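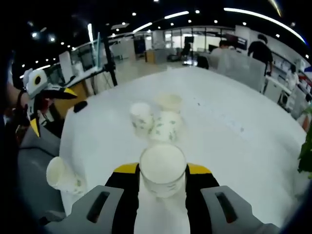

A paper cup held between the two fingers of a gripper. More cups are on the table.

How Do You Teach a Robot to Pick Up a Cup?

Picking up a paper cup is easy for you. You see the cup, you reach out, and your fingers close just enough. If you squeeze too hard, the cup bends. If you don't squeeze enough, it slips.

A robot doesn't know any of this at the start. Somebody has to teach it. One way is to write out every move as a computer program, but that takes a very long time, and the program may stop working if the cup is moved a little to the left.

The team at the Skernell lab tried a different way. They let the robot learn from people.

Holding the robot's hand

The tool in the picture is called a gripper. It has two black fingers with yellow tips. A robot can use a gripper as its hand, but this one is held by a person. The person picks things up with it and puts them down again, and a camera on the gripper records what happens.

The camera has a very wide view. That is why it can see the cup between the fingers and also the lights on the ceiling and the plant at the side of the table.

Each short recording of one job is called a demonstration. "Demonstration" is a long word for showing someone how to do something.

From pictures to moves

After the recordings are made, a computer goes through them. It looks at where the gripper was in each picture and where it went next. Step by step, it builds up a set of patterns. When a cup is ahead and a bit to the right, move right. When the cup is between the fingers, close them.

These patterns are stored in something called a model. The model is then loaded into a real robot arm, and the arm uses its own camera to decide how to move.

Sigrún Bergmann planned the test. She wanted to know if the model would learn better when the cups were put in a new place for every demonstration. Her team made two sets of recordings. In the first set, the cups always started in the same spots. In the second set, they were moved each time, and some were laid on their sides.

The first set had 1,078 demonstrations. The second had 1,049.

What they found

The robot that learned from the first set did well as long as the cups stood in their usual spots. When a cup was moved, it often closed its fingers on nothing.

The robot that learned from the second set was slower, but it could find cups in many more places. Cups on their sides were still hard for it. Sometimes it pushed them along the table and could not get a grip.

Malathi Mudaliar made many of the recordings. She says the hardest part was going slowly enough. "If I rushed, the pictures were blurry and we couldn't use them," she says.

The team is now making a third set with cups of different sizes.

Words to know

Gripper: a tool with fingers that can hold things.
Demonstration: a recording of someone doing a job, used for teaching a robot.
Model: the patterns a computer has learned.

Try it at home

You need a paper cup and a pair of kitchen tongs. Stand the cup on a table and pick it up with the tongs without bending it. Then lay the cup on its side and try again. Which way was harder? Now close one eye and do both again.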